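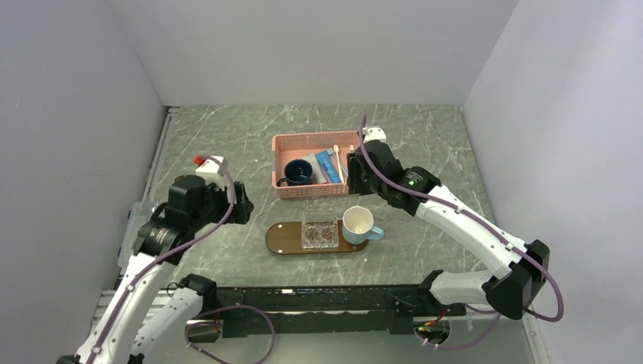 Figure 1. Two-arm cell at the Furnival open day, with the pink basket behind the oval tray.

3.2 Site visit

The group attended the Thursday session of the open day at Furnival. Shirley Nuttall ran the demonstration and Kirsty Catterall took questions on the control software, Itero. The cell consists of two arms on a shared base rail, facing a walled tabletop. Each arm carries a black gripper, and the cabling is routed along the outside of the segments.

Household items are used as test objects. In Figure 1 the basket contains a dark blue mug, a light blue box and a toothbrush, and the tray holds a glass container and a second mug. According to Nuttall, mugs are harder to grasp than boxes due to the handle.

Catterall gave the log size as 2,000 runs, of which 121 were stopped by the operator. The stop criteria were not provided, so these values are not compared with our own results in Section 4. Our bench test used a single arm and 200 runs.

Two points were carried over to our design: external cable routing and a fixed wall on three sides of the work area. The wall height was not measured during the visit.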